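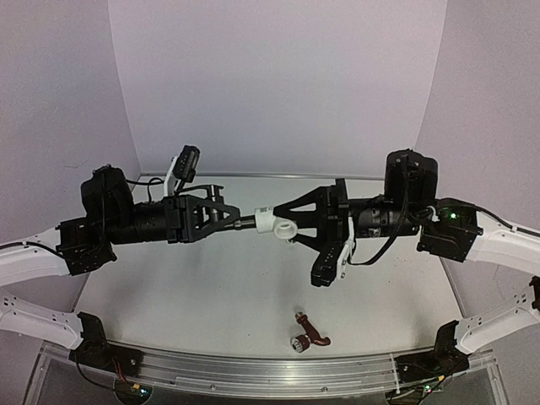 Two-arm setup, tap on the left, tee on the right, ends meeting.

Tap to tee: how to try it on a two-arm bench

Can a machine do the plumbing yet? Short answer, no. Longer answer, it can do a bit of one job, on a good day, if you set it up properly. Notes below are for anyone wanting to try the same thing. Written up quickly, 13th February, will tidy later.

The job: join the threaded end of a garden-type tap to a plastic tee. A person does it without looking. For two arms it's a proper test, both parts are in the air and neither one is bolted down to help you.

What you need

Two arms facing each other, one gripper each. A wrist camera on both. A white plastic tee, the plain sort. A couple of taps, different colours if poss so you can tell the runs apart afterwards. Thread tape NOT needed, leave it off, it gums up the fingers. A tray with nothing else on it.

Before you start

Clear the table. Anything left lying about ends up in somebody's training clips. Spare tap can stay near the front, well under the arms.

Start the thread by hand once, then undo it. If it's stiff for you it's hopeless for the arm. We binned half a bag of tees from Griston over this, bad moulding, and went over to Talley ones which start cleanly.

Check the cables. Move each wrist through its full turn slowly and watch the loop. If it pulls tight, stop and re-route.

Doing it

1. Tee first. Pick it up by one end of the straight run, leave the other end pointing at the opposite arm. Side branch faces out to the front so you can see if it has rolled in the fingers.

2. Now the tap. Grip it by the body. Inlet pointing straight across. Grip too near the thread and the fingers hit the tee before anything meets.

3. Bring both up over the middle of the table. High enough that a drop doesn't take a wrist camera with it.

4. Line up. Slow. Use the wrist views for this, the overhead one lies to you about height. Everyone gets the tilt wrong at first.

5. Touch, then back off a hair. Then turn the tap BACKWARDS a little until the thread drops in. Same trick you'd use on a jam jar.

6. Turn forwards. Hold the tee still, turn only the tap side. When the wrist runs out of travel: let go, unwind, regrip, carry on. This is where most runs die. The moment you let go the tap sags and you have lost your line.

7. Two full turns and stop. Don't chase tight. The plastic goes before the gripper does.

If it goes wrong

Tee spins in the fingers: put rubber on the pads, or grip harder, in that order.
Cross-threaded: undo it by hand, throw the tee away, dont reuse it.
Arm stops dead: joint limit, nearly always. Start over with the wrist wound the other way.
Tap drops at regrip: let the other arm carry the weight for a second before you open.

So can they do it

With a person driving, yes, after practice. On its own, sort of. Wellington Tavares ran the Dradico policy on our bench in September, 700 tries, and it got the thread started often enough to be interesting. Finished joint, hand tight, no drip? Much less often. I wouldn't let it near my kitchen.

Ndlovu want it for kit assembly, same tap, same tee, all day long. That I can beleive. Fixed parts, good light, no cupboard to crawl under. A house is another matter. Old brass, limescale, some pipe painted over years ago.

Clips are numbered up to 3,261 on the shared drive if you want to compare grips. Ignore the early ones, we were still holding the tap by the knob. Next page is the same job with a jig, much easier.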